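Saturday, late

Went in for half the day to finish the rewrite of the handling rules. The old sheet had grown to five pages and people had stopped reading it. I can't blame them. It had three different instructions for what to do when a pad wears down, and two of them disagreed.

Peter Koubek had left his comments on my desk, in pencil, on the back of a Fellness delivery note. Most of them are fair. He wants the word "regularly" taken out everywhere, and he's right. If we mean every 47 grasps or every Monday morning, we should write that. He also wants one person named as responsible for each station. I put that in, then took it out, then put it back with the shift lead as the default.

The part that took longest was the rule on clearing the work surface. The Wirkau site has it as one line: nothing on the table except the task objects. That works for them because they do the same tray task all week. We change tasks two or three times a day, and things get set down. I wrote that anything not on the task card has to be off the table before recording starts, and that if something is found afterward, the run is kept but marked. Čestmír Slanina thinks marking is too soft and that the run should be thrown out. We went back and forth on the phone for a while. I think if you punish people for reporting, they stop reporting - I saw that at Urban and don't want it again. He said he would think about it over the weekend.

Lunch was soup from the place on the corner. Too salty. Rain on and off.

In the afternoon I went through the log from the last batch. 128 runs, and 21 of them had no entry at all in the condition column. The column only asks for "OK / not OK," so there isn't much reason to fill it in. I changed it to ask for left pad and right pad separately, with a short note for each. 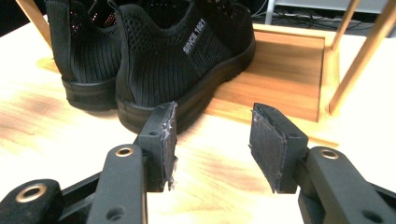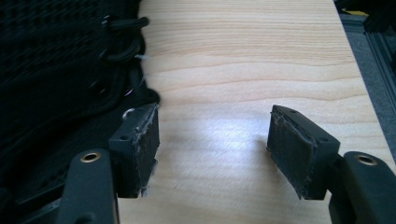

The condition check is the rule I care about most, and it was the weakest one on the old sheet. It said "inspect pads for damage," with no word on what damage is. A fuzzy surface is one thing and a torn edge is another. With the black sneakers on the table, the left pad has frayed edges and small white and gray flecks along its inner face, and I know that at least two of our people would write OK for that and at least two would not. So the new wording is that fraying at an edge gets a note, and any piece lifting away from the block means stop and swap. I also added that both pads get changed together, even if only one is bad. Peter will complain about the cost.

I still have to do the section on naming files for Ditari, but I was tired and left it. The draft is down to two pages. I'll print it on the heavy paper so it survives being taped to the bench. Home by six, fed the cat, called Mom back.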